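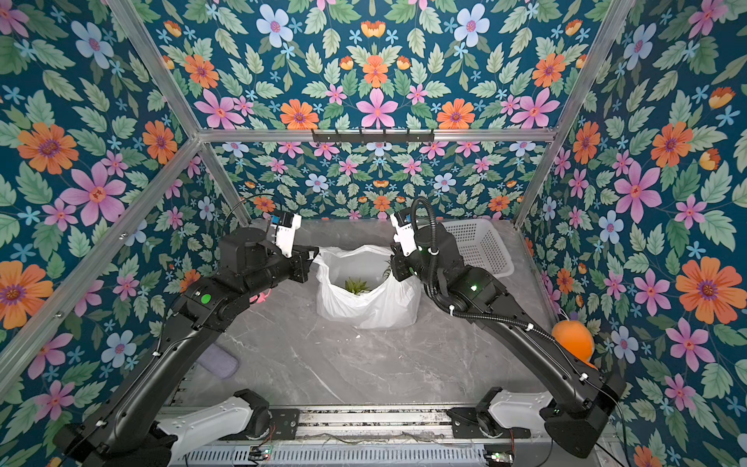

Cell 2 with the bag task set up, both arms at the bag.

Stundham gripper comparison – progress report, October
Prepared by Nasrin Mahmoudi for Firouzeh Talebi

Status: on schedule for the arm work, behind on the camera work.

Work this period

We are comparing two sets of gripper fingers, the Bedon and the Kirui, on soft and thin items. The arms, mounts and controller settings stay the same for both sets. The main task is a plastic bag with a plant in it. The arms have to take hold of the bag, open it wider and let go without dragging the plant out.

The plan calls for 3000 recorded attempts across both finger sets. We have 1088 so far. Most of these are with the Bedon fingers, which were fitted first. The Kirui fingers went on last Saturday and the first runs with them are in the log.

Findings so far

The Bedon fingers hold cloth well. On the bag they tend to take up too much plastic, and the release is slow. The operators dropped the closing force to 65 percent of the default and that helped with the release. We will use the same value for the Kirui runs so the two sets can be compared fairly.

Bag handles remain the hardest part. The plastic folds over the fingers and the wrist camera loses sight of the contact point.

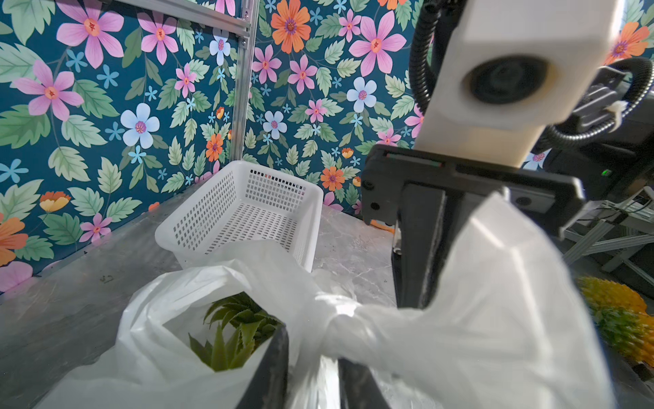 Wrist view with the bag plastic wrapped around the fingers.

We tried moving the wrist camera mount forward. The view of the fingertips improved, but the cable conduit pulled tight when the wrist turned, so the mount went back to its old position. A longer conduit is on order. Until it arrives we are relying on the fixed camera to judge grasps on the handles.

Problems

One controller dropped its connection several times during long sessions. Replacing the cable fixed it. The affected attempts were thrown out and are not in the total given here.

Next period

Finish the Kirui runs on the bag, then repeat the cloth task with both sets. Fit the new conduit and try the forward camera position again. We are not asking for any change to the budget – the conduit comes out of the existing parts line.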